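Home Opinion Letters Archive Subscribe

In Praise of the Wrapped Box

My first job in this country was at the packing tables of Joltov, and I stayed there for 216 working days. I know the number because I kept my pay slips in a shoe box, which I had wrapped in clear film myself, to practice. That box is now on the shelf above my desk. The film became a little yellow, but the corners are still good.

I want to defend this film. In the last years it became a thing of shame. People who order a lamp complain that they need scissors and ten minutes before they see the lamp. I understand them. I also have a kitchen drawer full of shiny plastic which I did not ask for. But I think we are angry at the wrong part of the parcel.

A plain cardboard box is a tired thing. It has maybe traveled before. Its edges become soft, its flaps open a little when it is pushed from the side, and if one corner gets damp, the whole wall goes with it. One layer of film, pulled tight, gives such a box a second life. At Joltov we used the same boxes again and again in this way, and for the small goods we threw away almost 40 boxes a week less than before.

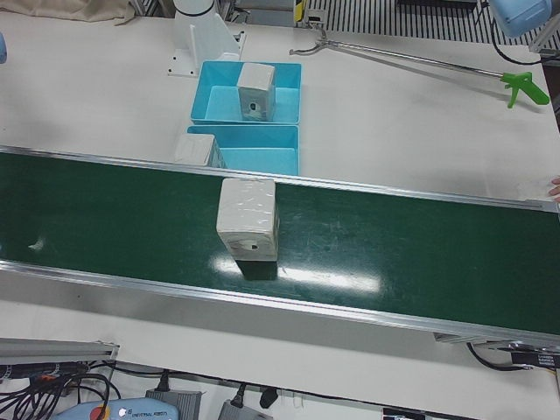
A film-wrapped box on the belt, with blue trays on the far side.

Look how little is needed. The wrapping is not beautiful. It is crinkled and it catches the light in an ugly manner, and no shop would put it in the window. But a wrapped box can stand upright on a belt and keep its flaps closed, and this is all I ask of it.

My complaint is about the other habit, the box inside of the box. Last June I ordered a set of small hooks from Prumier. They arrived in a carton where I could put my winter boots. Inside was paper, a smaller carton, more paper, and then the hooks, in a bag. I weighed everything on my kitchen scale, because I am this kind of person. The hooks were 90 grams. I will not write what the rest was, you would think that I exaggerate. All this paper is accepted as the responsible choice, because it is brown. The thin film around a reused box is accepted as a sin, because it shines.

I wrote to Prumier and received a polite answer with a discount code.

There is also the question of trays. When I started, we put the finished boxes directly on the table, and the table was always full. Then somebody bought shallow plastic trays, light blue, from Akwood, and the work became calmer in one week. A tray says where a thing belongs. You do not need to ask your neighbor if this box is done, you look where it is lying. It does not matter if the box lies a little crooked in it. I use the same system at home now, for letters and for socks, and my husband has stopped to laugh at it. 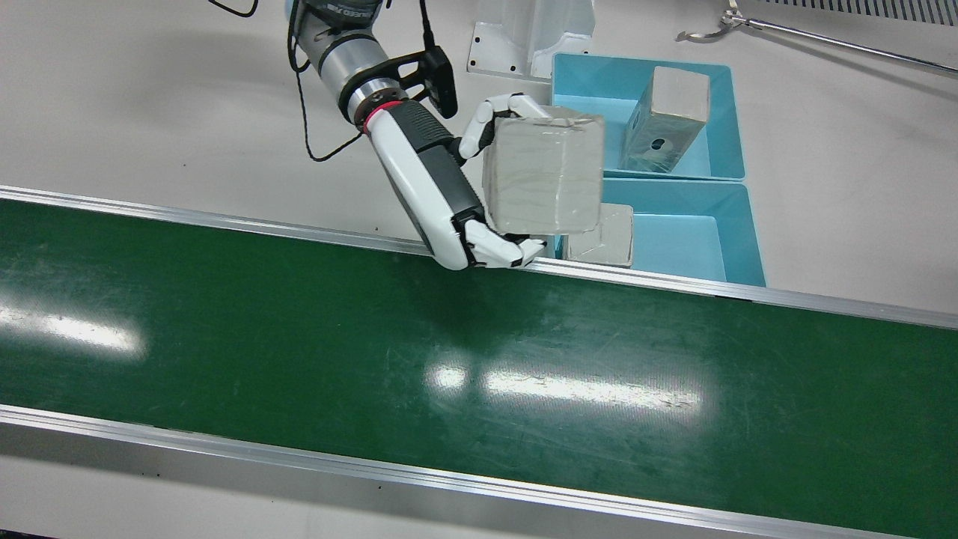

Kerttu Kauppinen wrote to me after my earlier column on this subject, and she did not agree. Her opinion is that the film should be forbidden for everything which travels less than one day, and that a good box with a good lid needs no help from anybody. She asks who will peel the film from the cardboard before it goes to recycling, and she answers that in her building it is always she, on Saturday morning, with a knife.

I have thought about her letter for a long time. About the peeling she is right. It is boring work and the seller should think of it. At Gunn they leave a short folded end on the film, so one can pull it with two fingers and it comes away in one piece. It costs them nothing, only a small movement of the hand at the end of the roll.

But about the good box with the good lid, I must ask who pays for it, and how many times it really comes back. A box that is used five times with a bit of film is for me a better box than a perfect one which is used once. I will send Kerttu my shoe box, if she wants to examine it. She has to return it in the same wrapping.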